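Fovura Coffee Station Guide
Section 9: Setting up and restocking the condiment tray

Revision 2022-03-05

This section covers the four-compartment tray and its lid. It applies to tray models 600 and 665. For the drawer insert (model 714), see the separate sheet supplied by Prundov.

Before you begin

Clear the tabletop and wipe it down. Let it dry fully before you put the tray back. Wash your hands, and keep all packets sealed until a guest uses them.

You will need the tray, the lid, a cup and enough packets for each compartment. Packets may be ordered from Skorau or bought locally. Any brand will do if the packets lie below the rim of the tray.

9.1 Placing the tray

1. Set the tray near the center of the table with the long packet compartment at the front left.
2. If your table has a cable hole in the top, keep the tray clear of it. Small packets can fall through.
3. Lift off the lid and lay it flat on the table to the right of the tray.
4. Stand one small clear cup in front of the tray.

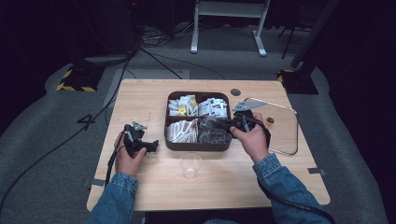
Figure 1. Tray in position, with the lid to the right and the cup in front.

Note: The lid is see-through and easy to miss on a pale tabletop. Look for the metallic rim before you set anything down beside the tray.

9.2 Filling the compartments

1. Upper left: fill with the small white packets. These can go in loose. A few yellow-marked packets may share this compartment.
2. Upper right: fill with the white packets that have dark printing. Do not mix these with the upper left compartment, as guests tend to pick by position.
3. Lower left: lay the narrow packets on their sides, all in the same direction. Bundle them in your hand first, then lower the whole bundle in.
4. Lower right: use this one for the remaining item on your site list.
5. Press down lightly with a flat hand. If anything springs back above the rim, take a few packets out.

Caution: Do not force extra packets in at the corners. Paper packets split at the seam, and sugar in the bottom of the tray means emptying all the compartments.

9.3 Checking the lid

1. Hold the lid by its rim and look at both faces for chips or cracks.
2. Check that the knob in the center is tight. Turn it clockwise by hand only - a tool will overtighten it.
3. Wipe off fingerprints with a dry cloth.
4. Lay the lid down again with the knob facing up.
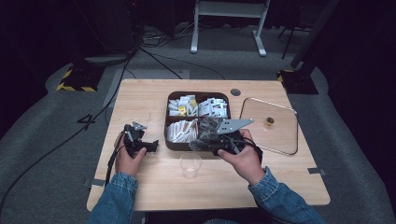
Figure 2. Lid lying flat beside the filled tray. The knob is at the center.

Caution: Never stand the lid on its edge against the tray. Replacement lids are stocked by Softić under the same number as the tray.

9.4 Daily restocking

1. Take out any torn or damp packets and throw them away.
2. Move older packets to the top and put new ones underneath.
3. Straighten the lower left bundle. It loosens as packets are taken.
4. Empty the cup, or swap it for a clean one.
5. At closing, put the lid on the tray and check that it sits level. If it rocks, a packet is caught under the rim.

9.5 Cleaning

Empty and wash the tray once a week in warm water with mild dish soap. Rinse, then dry the inside corners with a cloth. Do not use scouring pads. The lid may be washed the same way - do not leave it to soak, as water gets in around the knob.

Sites that close for the season in April should store the tray empty, with the lid wrapped separately.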